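**May, reading notes, late afternoon**

Second pass through the annotated Plutarch from the Safavi bequest, and I think I've been reading the hands wrong. I had been calling everything in the brown ink "Hand A" and everything in the blacker ink "Hand B," which seemed sensible enough on day one (I was tired, the light was bad, and I wanted something tidy to put in the spreadsheet). But the brown notes on leaf 141 have that long looped d with the stroke thrown back over the word, and I'd have sworn that was B's trick. So either B had two inkpots or I have a third reader. My money is on two inkpots!

Jarmila Slanina came by at four and I made her look at it cold, without telling her what I thought. She went straight for the d as well, and then for the way he (she? we keep saying he) abbreviates *quod*. She says the abbreviation matters more than the letter because people show off with their d's and don't think about their q's. Fair point. I'm going back over the whole Life of Cato with only the q's in mind.

Things I want to remember about the manicules:

- The ones with cuffs all point at speeches. No exceptions so far.
- The ones without cuffs point at anything, including a bit about the price of figs.
- There are 2 on the title page that point at nothing at all, unless something was trimmed off when it was rebound. The outer margin is tight there, and a few notes have lost their first letters, so I think the binder's knife is the likely culprit.

Sabine Wegener wants us to transcribe the underlinings as well as the words. I grumbled, but she's right, because he underlines a lot more than he writes, and if we only record the writing we get a reader who cares about nothing except generals. The underlining is where all the domestic stuff is: dowries, dinners, who sat next to whom. I've started a separate column for it. It's slow going and my wrist hates me.

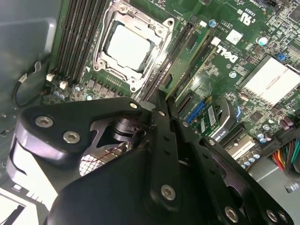 ## Provenance, such as it is

The inscription on the front pastedown reads *Dromholm*, then a word I can't get, then a price that's been scratched through. Fernanda Frade thinks the unread word is a shelf name and not a person. She has seen something like it in another book from the same house, a Sallust, and she's going to dig out her notes. If she's right then our reader didn't own the book at all, he was using somebody's library, and that makes the scolding note on the flyleaf ("return this whole") a lot funnier.

Still to sort out:

1. Ask Lourenço Guerreiro if the watermark on the rear endpaper matches anything in his tracings. I think it's a pot with one handle. I've also thought it was a bishop, so, you know.
2. Re-check the Greek. There are 4 Greek tags in the Cicero and I copied the accents in a hurry.
3. Collate gathering K again. I came out a leaf short and then I didn't, and I don't trust either result.
4. Find out from Abílio Veloso when the reading room closes for the summer.

Reading q's from the start of Cato tomorrow. Bring the good magnifier, the one with the handle.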